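Stisetti Opens Repair Counters for Wooden Furniture in Piteo and Fallo

PITEO, Aug 26, 2025 - Stisetti, the maker of solid wood tables and chairs, today announced that it will repair its own furniture for customers at two new service counters. The first counter is inside the company's shop in Piteo and is open now. The second one, in Fallo, will open in March. Both will accept tables, chairs, benches and small shelves made by Stisetti in any year, also models which are no longer sold.

Until today, a customer with a damaged Stisetti table had to send the whole piece back to the workshop and pay for the transport both ways. Many customers told the company that this cost was too high for a scratch or a weak leg, and that they preferred to live with the damage. With the new service, small parts such as legs, rails and drawer fronts can be brought to the counter by hand. For large tables, a repair worker can come to the home.
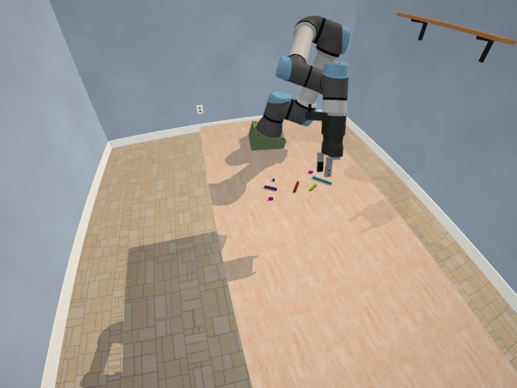 The price list is short and is the same at both counters. Tightening of joints is free for the first 16 years after purchase, if the customer can show a receipt or the number burned under the seat or tabletop. Sanding and oiling of a tabletop is charged by size. Replacement of a leg or a rail has a fixed price, and the customer receives this price in writing before any work begins. If the repair worker finds more damage after opening a joint, the work stops and the customer is asked again.

Stisetti has prepared spare parts for 274 models. The oldest of them are kitchen chairs with a woven seat, for which the company has bought back the original drawings and made new templates. Parts for models that are not on the list can be made to order, but the customer should expect a longer wait. A normal repair of a chair will take four working days from the day it is received at the counter. A tabletop needs more time, as the oil has to dry fully between coats.

The wood for spare parts comes from Brophy, the sawmill that has supplied Stisetti with ash and beech for many years. Brophy will keep a separate stock of older, slowly dried boards for this purpose. New wood next to old wood often shows a clear difference in color, and customers can choose if they want the new part to be stained or left to darken by itself. The company recommends the second way for pieces that stand near a window - the difference becomes smaller with daylight, although it may never disappear completely. 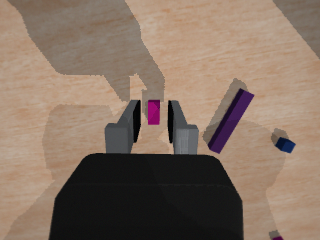 Customers can also learn to do simple care at home. Once a month, the Piteo counter will hold an evening class on the removal of water rings, the filling of small dents and the correct use of oil and wax. The class lasts three hours and the materials are included in the fee. Places are limited and must be booked at the counter or by telephone. Participants may bring one small piece of furniture of any brand, provided that it has no upholstery and can be carried by one person.

The repair service was tested before the opening with a group of customers in Piteo. Most of the pieces they brought in were dining chairs with loose back legs. The company has used their comments to change the reception form, which was considered too long, and to add later opening hours two evenings a week.

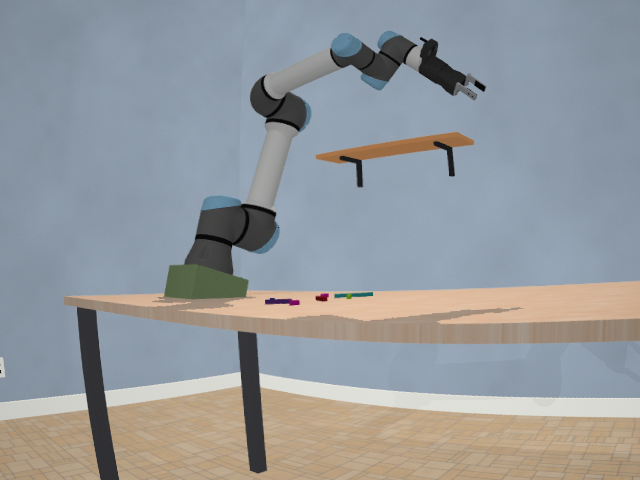

One customer from the test group wrote to the company that her table had been in the family through two moves and a flood in the cellar, and that she had already asked for the price of a new one. She kept the old table, she wrote, and she only wished the service had also included the bench, "because now the bench looks very tired beside it." Benches were added to the service after the test.

The counter does not accept furniture with active woodworm, outdoor furniture, or pieces painted with old paint of unknown type. For these cases the staff can give advice on where to ask.

The opening hours, the full price list and the list of models with spare parts are available at both Stisetti shops. Customers in Fallo can leave small parts at the shop there already now, and these will be sent to Piteo for repair without extra charge until the Fallo counter opens.

About Stisetti
Stisetti designs and makes solid wood furniture for homes, schools and libraries. The company has its workshop and main shop in Piteo and a second shop in Fallo.

Press contact: Stisetti press office, Piteo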